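Andum (robotic kitchen kit)

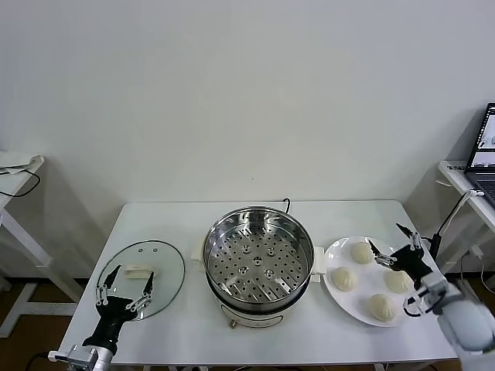
An Andum fitted with two long-fingered hands at a steaming station, with the lid to the left of the pot and the buns on a plate to the right.

Andum is a two-armed robotic kitchen kit made by Kirnum, a small maker of light automation equipment, and sold mainly to teaching kitchens, test kitchens, and people who develop new cooking appliances. It is meant for ordinary tabletop work with ordinary cookware, the sort of thing most of us do without giving it a second thought: taking a lid off, moving food from a plate to a basket, putting the lid back on again. The kit is sold as a package of arms, hands, controller, and software, and the buyer supplies the table, the laptop, and whatever is going to be cooked.

Background

The Andum grew out of an earlier Kirnum product called the Flaven, a single arm with a simple two-jaw grip that was sold for sorting and packing. The Flaven was well liked and sturdy, but customers who tried it in kitchens kept running into the same trouble, which was that a great many kitchen jobs want two hands. A person holds the bowl and stirs, or lifts the lid with one hand and reaches in with the other, and a single arm has to set something down every time it wants to pick something else up.

Work on a two-armed kit was led by Mieczysław Tomaszewski, an engineer who had come to the company from the packaging trade and who is said to have been a keen home baker - a detail that turns up in nearly every piece written on the product. His team kept the Flaven's controller almost unchanged and spent most of its effort on the hands.

Design

The hands are the part of the kit that visitors tend to remember. They are black, with long, thin, jointed fingers and silver linkages running along them, and they can open quite wide around an object before closing. The fingertips are black as well. Owners who have lived with the kit for a while often say that the slim fingers are its best feature around crowded cookware, where a bulkier hand would knock into the pot next door, though they do take a little getting used to.

Each hand is attached at the wrist and can be taken off for cleaning or swapped for another. Kirnum offers two models of hand, numbered 300 and 301. The 300 is the standard hand, and the 301 has softer fingertips and is recommended for dough, ripe fruit, and other things that bruise or tear. The two can be mixed on the same kit, and many kitchens do just that, with a 300 on the side that handles lids and a 301 on the side that handles food.

The arms are cabled to a controller that sits away from the work area. Loose cable has been a regular complaint, and the company's own setup guide spends a good long while on how to route it so that it stays clear of burners and steam.

Software and lessons

Tasks are taught to the kit in units that Kirnum calls lessons. A lesson is built up from a number of demonstrations of the same job, with the objects moved a little between one and the next, and it can be adjusted afterward from a laptop. The basic package comes with 3 lessons already loaded: pouring, stirring, and steaming.

The steaming lesson is the one most often shown to prospective buyers. It uses an electric pot with a perforated steamer basket, a glass lid, and a plate of filled buns, and the job is to load the basket and cover it. The usual setup calls for 5 buns. It makes for a friendly demonstration, and it is also a fair test of the hands, as a pleated bun is soft and slightly different in shape every time, while a lid is hard and smooth and has to be held by its handle.

Kirnum advises that the table be stable and level and that the plate and the lid be laid out on opposite sides of the pot, so that each arm has its own side to work from. Smaller tables can be used, but the arms then have to take turns over the pot and everything goes more slowly.

Sales and service

The Andum is sold directly by Kirnum and, for schools, through the equipment dealer Llorente, which also handles training and repairs. Llorente's school package was introduced in September and adds a two-day course for teachers, a spare set of fingertips, and a yearly visit from a technician. A revised edition of the setup guide, with a longer section on cleaning, is dated January 2026.

Reception

Reviews have been kind on the whole. Cooking instructors have praised how patiently the kit goes about small, fussy jobs, and several have said that students who were nervous of machinery warmed to it quickly. Reviewers in the appliance business have been most interested in using it for repeated trials, where the same pot must be loaded and covered over and over again in the same way.

The criticisms are mostly practical. The kit is slow next to a practiced cook, it takes up a good deal of room, and the fingers have many small joints that need careful wiping after sticky work. The price of replacement hands has also been mentioned more than once, especially for the 301, whose soft tips wear faster than those of the standard model.

See also

Flaven (robotic arm)
Food steamer
Kitchen automation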